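Suturing practice, week six

I have finally worked out how I like to set up a suturing session at home, so I am writing it down while I remember it. Most of this will be old news to anyone past their first year.

The pads first. I started on a cheap one that tore every time I pulled a knot snug, and by the second evening the edges looked chewed. In August I switched to a Korletey pad, which has a firmer top layer. It cost me 60 dollars and it has held up. I rotate it end for end every few sessions so the wear is spread out, and I dust it with cornstarch before it goes back in the drawer. Without the cornstarch it picks up every bit of lint in the house.

Thread is where the money goes. I buy practice silk in a box from Skemo, black, with the needle already attached. Black is easier on my eyes under a desk lamp. I tried a pale violet for a while and kept cutting the wrong strand. I keep the short leftovers in an old mint tin and use them for hand ties on the arm of a chair.

The lamp matters more than I expected. Mine used to sit behind my right shoulder, which put the shadow of my own hand exactly where I wanted to look. Now it clamps to the left side of the desk. I also put a grey tea towel under the pad, because the white desktop was giving off too much glare.

As for what I do with all this, it is almost entirely simple interrupted stitches. Huguette Morin, who taught our evening course, had us do 100 of them before she would talk about anything running. I thought that was excessive. I am at 225 now and still find one in every row that I would take out if she were watching.

My trouble is spacing. The first stitch goes in nicely, the second is fine, and by the fourth I have drifted closer to the edge on one side and the whole line puckers. Drawing dots on the pad with a pen helped, but then I was only following dots. What works better is to stop after each knot, trim the ends, and look back at the last stitch before loading the needle again. It is slow. A short incision takes me most of a podcast.

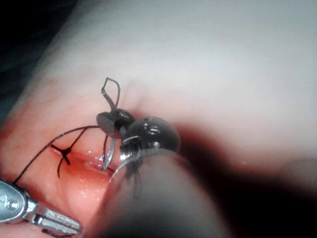 The other thing I keep relearning is to follow the curve of the needle. If I push it straight, it either bends or comes up somewhere I didn't plan, and the hole it leaves is larger than it should be. Rolling the wrist does most of the work. I also try to keep the long end of the thread laid off to one side, away from where I am about to go in, or I end up catching it in the next bite and having to back out.

Tail length is a matter of taste on a pad. I was leaving mine long so I could grab them again for removal practice, and they got tangled in the neighbouring knots. I cut them shorter now and use the fine scissors when it is time to take everything out.

Next on the list is the vertical mattress stitch, which I have done twice and badly. I also need to order more silk. There are four packets left in the box.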